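Stinament, a small rover from our shared workshop

Gallery page, updated in May

I started Stinament in the winter, together with Yasuo Yagi, in the workshop that the members of our building share. It is a rover with two driven wheels and one caster, and it must learn to move between the furniture of a room without touching it. I put here the pictures and short notes for people who want to make a similar one. I am not an engineer by profession, so please excuse me if some words are not the correct ones.

A few facts first. The base is a plywood plate 37 centimeters long. The motor board is a Merkar, which I bought used, and the battery pack gave me 70 minutes of driving in my best test. The printed parts were drawn by Yasuo and printed again by me, because my first wheels were not round enough. The printer was set too fast, and I did not notice this until the rover began to jump a little at each turn of the wheel.

The recreation room is our test area. It is long, it has a brown carpet, and the ping pong table gives us the kind of obstacle we wanted: a metal leg frame, crossbars near the floor, and a lot of free space under the top. A distance sensor that looks over a crossbar will report that the way is free. For the same reason we use the other tables along the window side too. They do not all have the same legs, and a route that is good for one can be bad for the next. We drive in the afternoon, and I write down the battery voltage before every run.
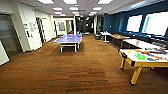 Iresha Wickramasinghe wrote to me that carpet was the bigger problem for her own rover, more than any table leg. Her wheel counters said 200 centimeters and the tape measure said less, and the difference was not the same when she drove back. She advised me to correct the heading with a gyroscope and to trust the wheels only for short distances. She also asked which tires I use.

I use soft rubber rings, the narrow type. After her message I ordered a gyroscope module from Jiltel and fixed it in the middle of the plate, far from the motors. The correction is now calculated in the main loop. The code is still not clean, but I will share it when the comments are translated.

Still open: a bumper with a real switch, a lower position for the front sensor, and a better holder for the battery. The present holder is made with two cable ties. Yasuo does not like it.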